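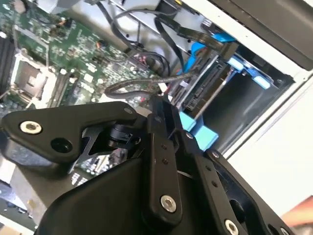

Fig. 1. Black linkages with silver hex-socket screws.

Handout 2: Reading a mass spectrum without fooling yourself

Library searches always return a hit. Ask what the score would be for the wrong isomer before you believe it. Massawe's set of 41 spectra had 18 top hits that failed on retention time – and all of them looked fine on paper.
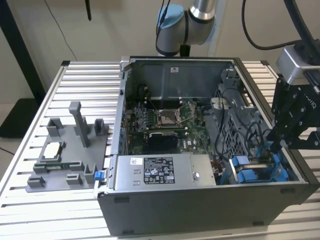
Resolution claims deserve the same doubt. A figure of 2000 means little until you know the m/z and the peak width definition. Vendors pick the kinder one.

For April: rework the Mollari data by hand, isotope pattern first. "The software said so" gets no credit. Questions to Halima Muli.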